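5 min read
12 shares | 3 comments

3.2 Room layout and the path of the wheelchair

The study looked at how wheelchairs are moved, parked and folded in small patient rooms, and at what tends to stand in their way. We used floor plans and equipment lists from the Dekum and Bivireck sites, along with written remarks from staff collected in November. The logs cover 1,580 wheelchair moves. Of these, 1,367 began or ended beside a bed, and 400 included at least one stop to shift another item out of the path. Moves that took place only in hallways were left out. A move was counted from the moment the brakes were released until they were set again, so a stop partway did not start a new entry. Figure 2 shows two views from the room used for this part of the work. 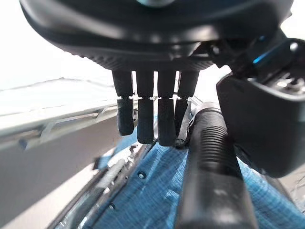
One remark from the Bivireck staff was that the chair itself is rarely the problem, and that they lose most of their time to whatever has been left on the floor between the bed and the door. Another reply on the same form asked for a marked parking spot at the foot of each bed. We coded both under "floor storage," which became the largest group of remarks at that site. At Dekum the remarks dealt more with brakes and footrests, and they are treated in Section 3.4.

The Peng checklist, which we used to record each room, sorts equipment into three classes: fixed, rolling and loose. Loose items have no assigned place and are the hardest to plan for.

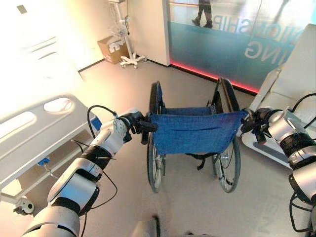
Figure 2. Views from the patient room.

Turning space depends on what stands along the walls as much as on the size of the room. Rolling items can be pushed aside in one motion, but they often have wide feet that reach into the path. The IV pole by the back wall has a five-legged caster base of this kind, and the cardboard box on the floor beside it would be entered as loose. With the bed on one side and a reclining patient chair on the other, the open wheelchair stands in the center of the room. We entered the bed and recliner as rolling only when the staff said they were moved during a normal shift. The Domudance plan set has no symbol for loose items, so we marked them by hand on each sheet.

0 comments on this section | Share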